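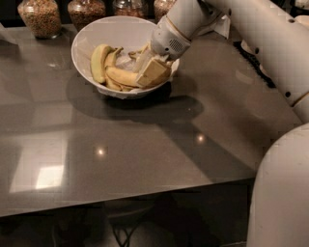 **What does a budget for a service robot have to cover?** It has to cover the purchase or lease of the machine, its delivery and installation, changes to the room, staff training, spare parts, repairs, insurance and removal at the end of its life.

## Equipment planning for service robots

Equipment planning for service robots is the process by which an organisation decides whether to obtain a robot for domestic or kitchen work, sets aside money for it and prepares the place where it will be used. The term is applied mainly to machines with one or two arms that handle household objects, clear tables and sort waste. Planning for factory robots follows older and more settled rules and is usually treated separately.

### Statement of need

Most plans begin with a written statement of need. It lists the tasks, how often they are carried out and the objects involved. Soft or irregular items, such as fruit peel and used tissue, are listed apart from rigid ones, as they place different demands on a gripper. Bernice Tetteh, in her planning guide for the Ayaaba residential centre, recommends that each task be timed by hand before any supplier is approached.

### Purchase and lease

A robot may be bought outright or leased. Purchase is entered as capital spending and written down over the expected life of the machine. Lease payments are met from the running budget and often include software updates and repairs. The supplier Prustel offers both arrangements; Numine offers leases only, with a minimum term of two years. Quotations are difficult to compare unless they name the same items, and buyers are advised to ask for grippers, chargers and finger pads to be priced on separate lines.

### Running costs

Running costs include electricity, cleaning materials, network access and replacement parts. Finger pads used with food waste need regular cleaning and are generally treated as consumables. The Pledton catering college placed its first order for pads in October and keeps a reserve equal to 1,000 hours of use. Staff time is frequently left out of early estimates, although a robot under trial may need a supervisor present throughout each session.

### Site preparation

The site survey records floor level, door widths, the height and depth of worktops, lighting and the position of sockets. Glossy surfaces are noted, as reflections can affect some cameras. Cable routes are agreed before delivery. Alterations to the building are normally paid for from a separate fund and may require the landlord's consent.

### Trial and acceptance

A trial period is written into many contracts. Fermín Escobar's model schedule, last revised on November 7, 2025, sets the period at seven weeks and divides payment into two parts, the second falling due on acceptance. The schedule requires the buyer's own bowls, jars and worktops to be used in the tests. Failed attempts are logged with the object concerned and the time lost.

### See also

- Whole-life costing
- Equipment leasing
- Site acceptance test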